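A Small Press, a Big Drawer of Type: Talking with Prapai Somboon 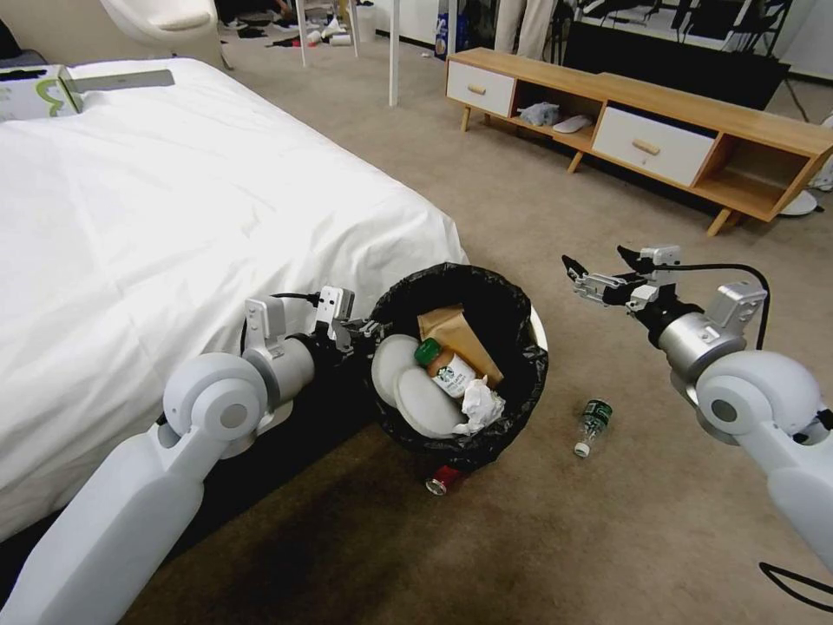
A small bin with a white rim and a black liner, on the bedroom carpet.

Prapai Somboon prints wedding invitations, book covers and menus under the name Chantharasri, which was the name of her grandmother's street. Her shop in Darkton has one hand-fed platen press, one proofing press and a paper cutter that is older than her father. I visited her in April, at 7 in the morning, when she likes to mix ink.

I asked first about the job on the press. It was a cover for a collection of poems called "Eva", in an edition of 925 copies. Each cover goes through the press three times, one time for the gray, one for the dark red and one without any ink, to push the title into the paper.

"The one without ink takes the longest to prepare," she said. "With color you can see your mistake immediately. With a blind impression you must hold the sheet to the window and turn it a little. I made 90 test sheets before I was satisfied, and the poet thought I had lost my mind."

The paper for the cover is a thick cotton stock. Somboon keeps it in the shop for some days before printing so that it gets used to the air. In the rainy months she waits longer. She told me she once printed a full set of menus on paper that had come the same afternoon, and the second color did not meet the first one anywhere.

"It was only a small distance, like the width of a hair. The restaurant did not complain. I still printed them again, and I paid for the paper."

Her partner in the business is Ekkachai Saithong, who draws the layouts and speaks with the customers. He studied packaging design and worked for four years with offset printers. I wanted to know what was difficult for him when he changed to letterpress.

"Large dark areas," he answered at once. "On the screen I made everything with a dark background, it looked very elegant. Then Prapai showed me what happens when our press tries to print a solid like this. It comes out like salt was thrown on it. Now I ask her before I show anything to a customer."

They do not always agree. Saithong would like to use more photopolymer plates, and most of their work is made this way already. Somboon prefers metal type when the text is short enough. The shop has a good quantity of a typeface that both of them call Illham, after the printer who sold it to them. Nobody has found its proper name. The lowercase g is a little too wide, and there are never enough of them.

"We had an invitation with two families and very many g's," Saithong said. "We had to print the upper half, take out the letters, and set the lower half with the same ones."

I asked about prices, because readers often write to me with this question. Somboon does not publish a list. The smallest order she accepts is one hundred cards, and a second color adds nearly half to the price, as the press must be washed and set again. Edge coloring she does by hand, with the cards clamped in a stack between two boards. She does not enjoy it, but customers ask for it more every year.

The biggest order until now was 2678 coasters for a hotel. It took eleven working days, and she fed every one by hand. Would she do it again?

"Yes, but with a different board. That one had so much dust. I cleaned the rollers more often than I printed."

Before I left, she gave me one of the test sheets from "Eva" and showed me how to tilt it. The letters were deep on the front and quite flat on the back, and she was pleased with the back especially. Older printers, she said, were taught that the type should only kiss the paper, and she tries to stay somewhere in the middle. The next job was already waiting on the stone, a bookplate for a school library, with a border of small leaves that Saithong has drawn and redrawn since the winter.

14 shares
3 comments

Recent interviews
Marbling paper in a shared kitchen
The bookbinder who repairs only dictionaries
Two sisters and a risograph
How we choose a black ink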